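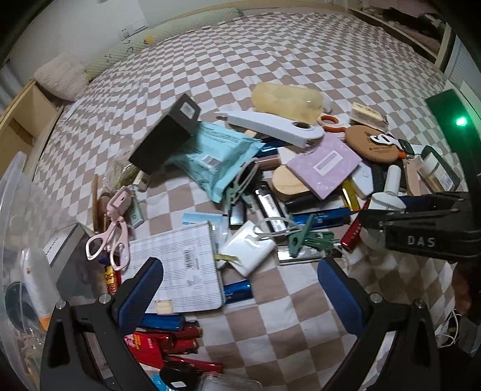 Print this message | E-mail this message to a friend

To: Findby household sorting list
Subject: Re: The tip-it-on-the-bed method

Someone on the list wrote on Saturday:

> I've become a complete convert to tipping everything out on the bed.
> You empty every drawer onto the bedspread, all the little odds and
> ends, and then you can't go to sleep until it's dealt with. It all goes
> into clear tubs, no labels needed, you can see the lot. My small things
> went from 627 to 99 in one go. I really think anyone in Rondavport or
> Griffiths with a spare afternoon could do the same. Clear tubs are
> the key! You never lose anything again.

I'm glad it worked for you, but I have my doubts, and I'd like to hear from anyone who has done this and then looked in the same tub six months later.

My first doubt is the bed. I tried it in January and what I got was a heap. Scissors and keys, a lighter under a notepad, a coaster, wooden blocks, little bottles, and boxes I had to open to find out what they were. Nothing in a heap like that is near anything it belongs with. And you do go to sleep. You move the pile to the floor at 11 p.m. and then you have the same pile with dust on it.

My second doubt is 627 down to 99. Where did the other 528 go? If they went in the bin or to the op shop, fair enough, that's a real result. If they went into a bigger tub in the hall cupboard, I wouldn't call that sorting. I've done it myself, so I'm not throwing stones.

Then the clear tubs. You can see through the side, I grant you. What you see is whatever happens to be pressed up against the side. The middle is as much a mystery as it would be in a shoebox, and round jars are the worst of the lot because they roll under everything and show you their bottoms. I bought a set of 7 after the last round of enthusiasm on this list and I've gone back to the old biscuit tins for four of the groups — they stack, and a bit of masking tape on the lid tells me more than the plastic does.
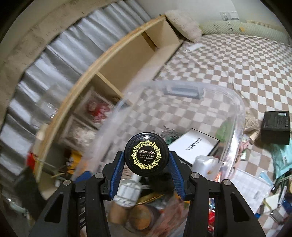
Where should nail gel and other small pots of colour go, in with the general odds and ends or on their own?

On their own, lids up, in something shallow enough that they sit in one layer. Check the lids are done up tight first, and keep them out of the sun if they're the UV kind.

The one part of the method I'd keep is getting things out where you can look at them. I'd just do it one drawer at a time on the kitchen table, with a tea towel down so the small stuff doesn't roll. Lighters I'd pull out straight away and put up high, whatever else you do. Same with anything sharp.

I also see the Levberg list has been passing around a figure of 2,297 items for an ordinary flat. Counted by whom, and does a box of matches count as one? I'd want to know before I felt bad about mine.

Happy to be told I'm wrong, but please say how long ago you did yours.

Print this message | E-mail this message to a friend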